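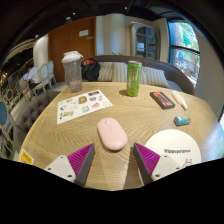

What to Check Before You Buy a Used Electric Car

December 26, 2020

The first wave of mass-market electric cars is coming off lease, and the used lots are starting to fill up. In Lonthorpe, where the nearest new-car dealer with an electric model on the floor used to be a long drive away, two independent lots on Sedgwick Avenue now keep a few in stock all year. Prices are lower than many shoppers expect. A car that was expensive new can cost less than a gas sedan of the same age after one lease.

The low price has a cause, and it is mostly the battery. Every lithium-ion pack loses some capacity with use and age. A car that could go 99 miles on a charge when it left the factory will go less far now, and how much less depends on how it was treated. Heat is hard on a pack. So is being parked for weeks at full charge. A car that spent its first years in a cool climate and was charged overnight at home will often be in better shape than one with fewer miles on it from the desert.

Ask for a battery health report. Some cars show the figure on the dash, in a menu or as a row of bars beside the charge gauge. Others need a small reader plugged into the diagnostic port and an app to go with it. The Vedon, a compact hatchback that turns up often at auction, is one of the second kind. Its dash gives an estimated range, but that number is based on recent driving, and a seller who has been going easy on the pedal can make it look better than it is. The reader shows the capacity of the pack itself. If the lot won't let you plug one in, look at a different car.

The Woltance is larger and was rated at 262 miles when new, so losing a tenth of its range matters less to most drivers. Its weak spot is the charge port door, which can freeze shut in January and is costly to replace once someone has pried at it. Open and close it several times. Look at the pins inside the port too, and walk away if any are discolored or bent.

Warranty terms deserve a slow read. The battery is usually covered for longer than the rest of the car, but the cutoff for a claim varies from one maker to the next, and some policies count only outright failure and leave out gradual loss. Get the in-service date, the day the car was first sold or leased, because the clock starts there and has nothing to do with the model year. Check that coverage passes to a second owner.

Then there is the matter of plugging in. A standard household outlet adds roughly enough overnight for a short commute and not much more. A 240-volt circuit is a job for an electrician, and the cost depends mainly on how far the panel is from where you park. Get a quote before you sign for the car. Renters should talk to the landlord first. Make sure the portable charging cord is included in the sale, as cords are often lost when a lease ends.

Fast charging is a separate question. On some older and cheaper trims it was an option, and it can't easily be added later. Look for the larger set of pins below the regular ones, or a second socket, depending on the make.

On the test drive, take the car on the highway for at least 4 miles with the heater running and note the charge before and after. Listen for clunks over bumps. These cars are heavy, and worn suspension parts and tires are common. Brakes tend to last, though rotors can rust if the regenerative system has been doing most of the stopping.

Tires for the Woltance are an odd size and may have to be ordered. The Vedon takes a common one.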